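The Friday Ferry

One

Ourania Kalogeropoulos had the shop key on a string round her neck, and she was pulling it over her head when the man from Cutell came up the steps with his hat in his hand.

"You're shut," he said.

"Nearly. What is it?"

He wanted to know if her brother was coming home. The whole street wanted to know. The ferry from Jondero got in at six and he had written to say he would be on it, but he had written that twice before, and both times she had walked down to the quay and walked back alone.

"I've made the bed," she said. "I'm not cooking until I see him."

The man nodded. He owed her brother 400 for a boat engine and had owed it for 18 years. He stood there a bit longer, then asked for a box of matches, and she opened the till again to give him his change.

When he had gone she turned off the lights in the front and sat in the back room. Her brother had mended things there before he left. Radios at first, then televisions, then computers for the school and the harbour office. She had never let the room to anyone, though the bank in Tikavia had told her she should.

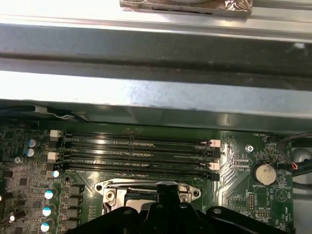 Two

The ferry was late. She stood by the ticket hut with her coat buttoned, although it was June, and watched the lorries come off first. After them came a school party, and a woman carrying a cello.

He was last. He had gone grey and he had one small bag.

"You've still got the shop," he said.

"Who else would have it?"

They went up by the road because his knee was bad and the steps were steep. He asked who had died and she told him. At the bakery he stopped to get his breath, and she took the bag from him.

"Is there any supper?" he said.

"There's eggs," she said. "You can peel the potatoes."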